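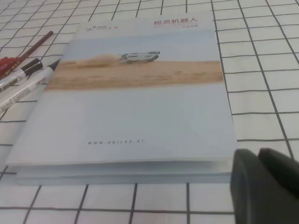
## Plenach opens Nellora workshop for a day of tabletop manipulation demonstrations

**NELLORA, November** – Plenach will open its Nellora workshop to visitors on Friday for a working demonstration of its tabletop handling program. Four benches will run from 9:30 am to 4 pm. Entry is free, but places are allocated by session and must be booked in advance.

The program covers the handling of ordinary flat and slender objects by a single arm with a two-finger gripper: booklets, pens, markers, folded card, envelopes and cloth. The work on show is the work currently under way. Benches will not be reset to a rehearsed sequence for visitors, and failed attempts will be left to run to their normal end state.

### Scope of the demonstrations

**Bench 1: Bound documents.** The arm is asked to shift, square up and lift bound documents of varying thickness from a flat surface. A thick brochure lying flat offers a two-finger gripper very little to hold. The cover may slide or lift separately from the pages underneath, and a grasp that closes on the cover alone will usually open the document and leave the bulk of it on the table. The controller therefore has to find an edge, judge how much of the page stack lies between the fingers and decide whether to close, reposition or push the item towards the table edge for a side grasp.

The bench uses trade literature in the condition in which it was received. Product brochures are useful test items for this purpose, with covers that range from fully printed to nearly blank. The AgileX Robotics brochure in the current set has a photograph of a small robot vehicle crossing sand on the upper part of the cover and a large pale area beneath it. Pale covers on a white cloth are a known difficulty for edge detection, and this one is retained in the set on those grounds.

**Bench 2: Pens and markers.** Slender objects are presented singly and in close groups, at angles to the table edge. The arm picks one nominated item and places it in a tray without displacing its neighbours by more than a set tolerance. Capped markers, pens and pencils are mixed. Visitors may rearrange the items between attempts, within the marked area.

**Bench 3: Clearing order.** Documents and writing instruments are placed together, some touching. The planner determines which item should move first. A marker resting against the edge of a booklet will often be disturbed if the booklet is taken first, so the order of removal has a measurable effect on the number of corrective movements. The planner's ranking will be shown on a monitor beside the bench and updated after each move.

**Bench 4: Cloth.** The arm draws a cotton cloth flat and checks the result. This bench is at an earlier stage than the other three and will run in the afternoon sessions only.

### Equipment

Benches 1 to 3 use a two-finger parallel gripper with a small camera mounted at the wrist. The wrist camera travels with the gripper and gives a close view of the object during the final approach, when a fixed overhead camera is most likely to be blocked by the arm. The gripper fingers are visible at the margin of the wrist view for the whole of the approach, and the software uses their position as a fixed reference.

Work surfaces on these benches are dressed with a white tablecloth printed with a grid of thin black lines. The grid allows staff to estimate displacement by eye and gives visitors a simple means of checking whether an object has been moved. It is not used by the controller. Runs on plain and patterned cloths are made separately, and results for each surface are reported separately.

Motion control is handled by Dretar, Plenach's in-house scheduling layer. Dretar accepts grasp candidates from the vision system, rejects those that breach clearance or force limits, and passes the remainder to the arm in order of estimated success. Operators can inspect rejected candidates, with the reason for rejection, at any time during a run. Printed extracts from the Dretar log will be available at each bench.

### Test procedure

Each object set is run for 200 attempts before any change is made to the gripper, the camera position or the planner settings. An attempt is recorded as complete, partial or failed. A partial result covers any case in which the object left its starting position and did not reach the target area, including drops, rotations beyond tolerance and documents that opened during the lift.

The current object library contains 28 items. Of these, 19 are paper or card products, and the remainder are writing instruments and textiles. Items are retired when wear alters the way they behave in the gripper – a creased spine or a softened corner is enough – and the replacement is logged as a new item.

Results are held per item. An averaged figure across the library would conceal the difference between a stiff envelope and a thick brochure, and Plenach does not publish one. Per-item sheets for the three established benches will be on display on the day, including those for items with poor results.

### Background to the program

The tabletop program began as a subtask within a document-sorting contract for Khasawneh, a records storage and digitisation firm. The contract required mixed paper files to be separated from the stationery, clips and loose covers that tended to travel with them. Sorting the paper was largely a solved problem. Removing the other items without disturbing the paper was slower and accounted for most of the manual interventions recorded during the trial.

Plenach continued the work after the trial closed and extended it to bound documents. Khasawneh remains a program partner and supplies sample material from which all client information has been removed. Its staff will be present at Bench 3 to answer questions on how the task arises in a working records facility.

The organisations represented in the printed test material have no involvement in the program or the open day unless stated.

### Session times

| Session | Time | Benches running |
|---|---|---|
| A | 9:30 am – 10:45 am | 1, 2, 3 |
| B | 11:00 am – 12:15 pm | 1, 2, 3 |
| C | 1:15 pm – 2:30 pm | 1, 2, 3, 4 |
| D | 2:45 pm – 4:00 pm | 1, 2, 3, 4 |

Each session opens with a 10-minute safety and orientation briefing. Late arrivals will be moved to the next session where a place is available. The workshop is closed to visitors between 12:15 pm and 1:15 pm for recalibration.

### Visitor information

- Closed footwear is required. Safety glasses are provided at the door.
- Visitors must remain behind the yellow line while an arm is enabled. A green lamp at the bench indicates that the arm is stopped and the line may be crossed.
- Photography is permitted at Benches 1 to 4. It is not permitted in the electronics room or the parts store.
- Flash must be switched off at all benches, as it interferes with exposure on the wrist cameras.
- The workshop floor is level and step-free from the Nellora Street entrance. An accessible toilet is located beside reception.
- Children under 12 must be accompanied at all times.
- Street parking is limited to two hours. Bicycle racks are at the rear of the building.

Visitors are welcome to bring a flat paper or card item for trial at Bench 1. Items must weigh no more than 500 grams and must not contain staples, magnets or loose inserts. Plenach accepts no liability for marked or creased covers, and irreplaceable documents should be left at home. Trials of visitor items will be run at the end of each session as time allows and are not included in the published results.

### Technical enquiries

Engineers wishing to discuss gripper geometry, wrist camera calibration or the Dretar candidate format should note this when booking so that the relevant staff can be rostered to their session. A short technical note covering the test procedure and the definition of each result category will be available in print at reception.

Bookings, access requests and media enquiries should be directed to the Plenach office in Nellora during business hours. Media representatives wishing to film should book Session A or Session C and allow an additional 20 minutes for set-up.

**About Plenach**

Plenach designs and tests handling systems for paper, card and light consumer goods. Its workshop in Nellora houses design, assembly and testing on one site.

– ENDS –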